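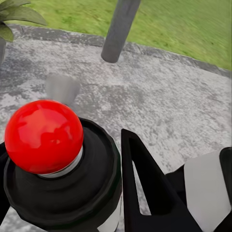 Setting up the Skulteslow courtyard cell

The Costel cell at Plevport is set up in simulation before any hardware is moved. The first check is the view past the gripper. With a red ball above the black cap, the finger tip must stay visible, and so must the paving behind it.

Contact comes next. The gripper closes and opens 600 times at 19 millimetres a second. Any run in which a finger passes through a solid part is logged, and the collision mesh is redrawn.

Hettiarachchi, which maintains the cell, repeats the check every November. Joint offsets are reloaded first. It takes two hours.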